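Open Day at the Kusila Carton Works | Drandelport Days Out

I had been wanting to see the Kusila carton works for years, and the April open day was even better than I'd hoped! Blagoje Kolev led our group of 8 past the big Ceka folding line (so loud, so fast) and let us feel the difference between fresh board and recycled. The line makes 222 boxes a minute, and more than 2,000 people came through the gates. We stayed three hours -- I could have stayed longer.

The smell of warm glue follows you everywhere, right up to the canteen, where the plum cake is superb. 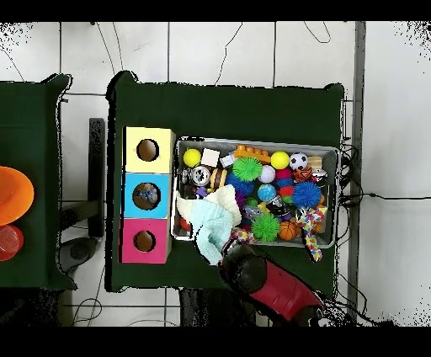 Colored cardboard cubes and a tray of toys on one of the green tables.

Parking is behind the Milošević bakery. Go early, it fills up.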